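Subject: Re: [desk-things] One organizer per desk, and the matter of the clock
Date: 21st March

The Furniture and Supplies desk at Clultanmont wrote:

> Hello list,
>
> The Ibarra order has to go in before the end of the month and we would like to settle what a standard desk gets. Current thinking is one mesh organizer, one pad of sticky notes, two markers and some pens. We had also penciled in a drawer unit, but it adds 13 inches to the width and the Wesia desks are not generous to begin with.
>
> Does anyone over at Hekwood have a desk set up this way already? And do people really want a clock? It was on the wish list in September and we assumed it was a joke.

It was not a joke. I put it there.

We have had a desk set up this way for a good while, so I can answer most of this from experience, some of it bitter.

Organizer first. Get the mesh kind. I argued for the solid plastic ones two years back and I was wrong, and I would like that on the record before somebody digs up the thread. With solid sides, things go in and are never seen again. We emptied one and found paper labels for a filing system we gave up before I joined. With mesh you can at least see the labels and scraps building up at the bottom and feel bad about them in good time. Ours is purple. The catalog will offer you black, and black will look very sensible, and by lunchtime it will have been carried off to a desk that also has a black one. People think twice about walking away with purple.

Stand the sticky notes upright at the top. Laid flat on the desk they turn into a coaster. Ours are pink, for the same reason the organizer is purple.

On markers, two per desk is a lovely idea. Order 100, hand them out however you like, and wait. Red ones last longest with us, possibly for lack of things worth saying in red. Pens migrate in both directions, so I wouldn't bother with an allocation at all. Put a box by the door and let nature take over.

Skip the drawer unit. The Wesia desk has a thin black metal frame and plenty of air underneath, and the minute you park a drawer unit in that space you have nowhere to put your knees. You will also fill it. We had one for a winter and it ended up holding a single stapler and the instructions for the drawer unit. As for the top, leave the wood alone. Somebody here wanted to put a blotter over it to hide the knots. I like the knots. The wood is the only warm thing in the room, what with white paneling behind it and dark gray carpet below, and I'd rather look at a knot than at a blotter.

Now the clock. Yes, people want one. Ours is a black alarm clock with a white face and two bells on top, and it sits to the right of the organizer, toward the back of the desk. Please don't order anything with a projector or a weather forecast in it. You want hands and hour markers, so that you can look past the laptop and know the time without picking up your phone and losing a quarter of an hour. The bells do work. We have a house rule about the bells. I suggest you write yours down before the first box is opened, and I suggest it says no.

One practical thing: put both the clock and the organizer at the back. Everything at the front of a desk gets an elbow eventually.

If you're placing the Ibarra order anyway, could you add another purple organizer to it and charge it to our code, 786? I'll collect it. I have a desk in mind — mine.

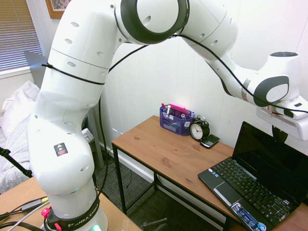 Hekwood Workroom Group — Desks, Storage and Supplies

You are receiving this because you are subscribed to desk-things. Please trim quoted messages when replying, and send order codes to the list before the month closes.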